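Stemier wants to put a robot arm beside your toaster

Jenthorpe, February 3, 2021

Households with more bench space than patience can now hire a robot arm by the month. Stemier, a service launched by local outfit Baidoo, will deliver one to your kitchen, set it up and take it away again for $300 a month, with a minimum term of 2 months.

The fee covers the arm, the gripper and a technician's visit of up to 3 hours. It does not cover dinner. 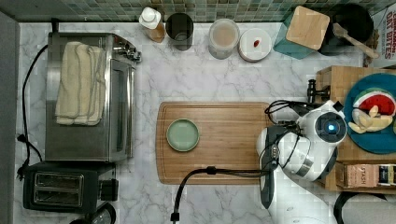
Baidoo has pitched Stemier at people who want to teach an arm simple kitchen jobs without buying one outright. Its first lessons involve picking things up and putting them down, a skill most customers will have mastered by preschool. The produce is play food, so the watermelon slice and bananas on the teal plate should survive a firm grip. Your own fruit is at your own risk, according to the hire agreement, which runs to 22 pages.

"We tell people to start with the plate and work up," said product manager Korkor Atinga. Asked when customers might work up to the washing-up, she said September was "a conversation".

Reviewer Habibur Wickramasinghe, who had a unit on trial in Clavholm, praised the quick setup and the clear manual. He was less taken with the cables, and has gone back to making his own toast.

Bookings are open in Jenthorpe and Clavholm.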